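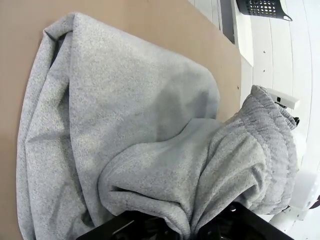 1/ Looking after a cloth-folding cell, a thread. Mostly fluff.

2/ The cell at Flemberg is arms, a table and a pile of clothes. People imagine the maintenance is all oil and laptops. My most used tool is a paintbrush I bought for doing skirting boards. Second most used is a small screwdriver, which lives in my pocket and has been through the wash twice.

3/ Grey fleece is the worst thing we fold. Cotton T-shirts behave. Fleece sheds into the gripper, the fluff packs down behind the fingers, and one morning the thing reports that it is closed when it is plainly holding half a sleeve.

4/ So, the routine. Every 700 folds the arms park themselves and I get a message from Norkeo, our scheduling software, asking me to "attend to the end effector". It sends this at lunchtime with suspicious regularity.

5/ Power off at the cell, then wait. I used to skip the waiting. Then an arm sagged gently on to my sandwich in December, and now I wait.

6/ Brush first, dry, working outwards from the gap between the fingers. No compressed air. We tried it, and the fluff went further in and set up home by the bearings. I had to take the whole hand apart to evict it.

7/ Then the screws on the fingers. They work loose on heavy cloth, slowly, and the first sign is a fold that comes out a bit drunk. I put a dab of paint across each head when it's tight. If the line no longer lines up, it has moved. Cheapest sensor in the building.

8/ Don't do them up as hard as you can. I stripped one on my first go and the spare came in a bag of 40, so if anyone needs 39 tiny screws, I'm your man.
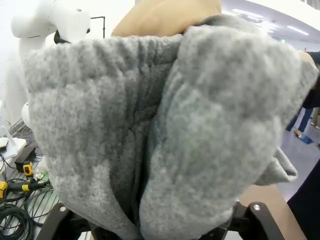

9/ A reply wants to know why we don't just set the grip force to maximum and be done with it. Fair question, and we did run it like that for a week. The cloth stopped slipping. It also started coming out with two little dents in it, like something had bitten it, and the fingers wore on the inside edge.

10/ We're at 34 per cent now. Fleece squashes a long way before it's properly held, so a slower close helped more than a harder one. There's a pause after the close too, before the lift. It looks as if the robot is having second thoughts.

11/ Pads: Trokotix, the plain rubber ones. I clean them with a damp cloth. The ridged ones grip nicely for a day and then fill up with lint until they are, in effect, also fleece.

12/ Cables next. Run your hand along the lot with the power still off and feel for stiff spots near the connectors. One of ours had been working only when the arm pointed left. I blamed the software for a fortnight and have since apologised to it.

13/ Last job is a test: five picks with the same old jumper, slow speed, me standing by the stop button with a mug in the other hand. If it drops one I go back to post 6.

14/ Whole lot takes up to an hour, a bit less if I remember where I put the brush. It was in the kettle cupboard today. No idea.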